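The Table Is the Whole House

I bought my kitchen table for 60 dollars in June, off a couple who were leaving Stendska for a smaller place, and I have thought about it more than I have thought about most of my furniture put together. I carried it up two flights with the legs off. I lost one of the bolts on the stairs and found it a week later in my coat.

What I wanted was somewhere to eat. What I got was the place where everything in my life gets put down: mail, keys, a half-finished puzzle, the bag of onions, my elbows. My old apartment in Seltness had a breakfast bar, and I never once had breakfast at it (too tall, wobbly stools, a draft on the ankles). So I stood at the sink and ate toast over it like a raccoon.

I'd been told to go shopping properly first, so I did. The big showroom in Bratar has a whole floor of dining tables, and the one I liked best was $2000, before chairs! There was a nice one at $595 that I sat at for so long a salesman brought me a glass of water. I pretended to be on the phone and left.

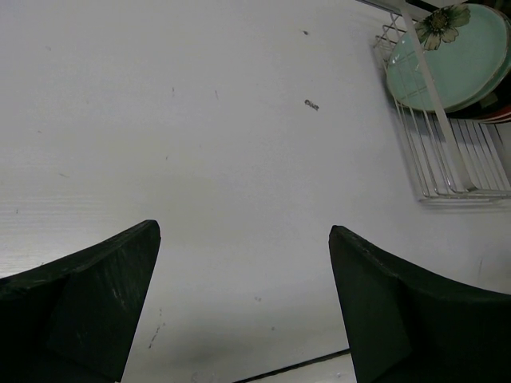

Anyway, back to eating. The first thing a real table did was slow me down. I started cooking things that need two hands and a knife, soups mostly, then a roast chicken that took most of a Sunday and fed me until Wednesday. I started asking people over, too, which I'd stopped doing without noticing. Four of us fit if one person doesn't mind the table leg. We had a very loud card game in the fall and somebody spilled a full glass of red, and I found that I didn't care much, because for 60 dollars you really can't.

My grandmother had a table she would not let anyone touch. It had a cloth, then a plastic cover on the cloth, then place mats on the plastic. We ate in the other room off trays. She's been gone a long while and my aunt has the table now, still perfect, still covered, and at holidays we all squeeze around the kitchen counter instead.

I've gone the other way. I wipe mine down at night and that's the whole routine. I did look into refinishing it, and I got as far as buying sandpaper, but then I'd have to clear everything off and eat on the couch for a week, and I've grown used to sitting up straight. The sandpaper is in the drawer with the spare bolts.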